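# Graltham Bag Drawer

Hi! This is the readme for my plastic bag notes, which started as a list taped inside a cupboard door and got out of hand. It covers the bags that come into my kitchen, how they get folded, and where they go afterwards. If you only want the folding part, skip to "Folding".

## What's in here

- `bags.csv` has one row per bag, 80 rows so far
- `folds.txt` is my folding notes, messy, sorry
- `shops.txt` lists which store each bag came from (mostly Brado and Guva, plus the fruit stand on Figueroa)

Columns in `bags.csv` are color, size, handles (yes/no), holes (yes/no), and fold. Size is just S, M or L, and I go by eye. The color names are mine too, so you'll find "lilac", "pinkish" and "lilac again" for what may well be the same bag. I keep meaning to fix that.

## Folding

I do all of this on the kitchen table, usually Saturday after the shopping is put away. The thin bags are the worst! They puff up the second you let go, and a patterned tablecloth makes it harder to find the edges (I like my blue flowers too much to take the cloth off, so there we are).
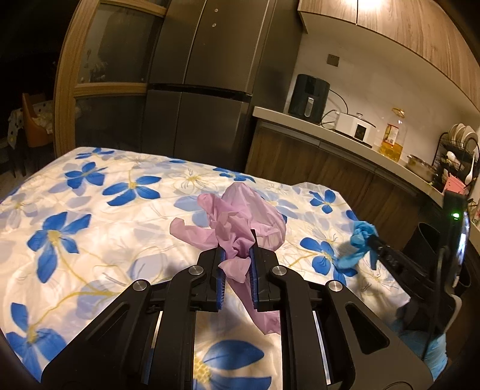
Anyway, the fold. Flatten the bag, press the air out toward the handles, fold it lengthwise into 4, then roll from the bottom up and tuck the handles in. I've tried 3 other ways and they're in `folds.txt`, but this one stays shut in the drawer. Bags with holes get marked "yes" and go in the recycling pile for the store drop-off, no folding needed.

## Known problems

Some 27 rows have no store filled in because I'd already forgotten by the time I typed them up. Everything before June used a different fold code (A meant roll, now it's R). I converted most of them by hand and probably missed a couple.

## Using it

Copy whatever you like. If you have a better fold for the really crinkly ones, please send it, I'd love to try it!

Contact | © Graltham Bag Drawer | Back to top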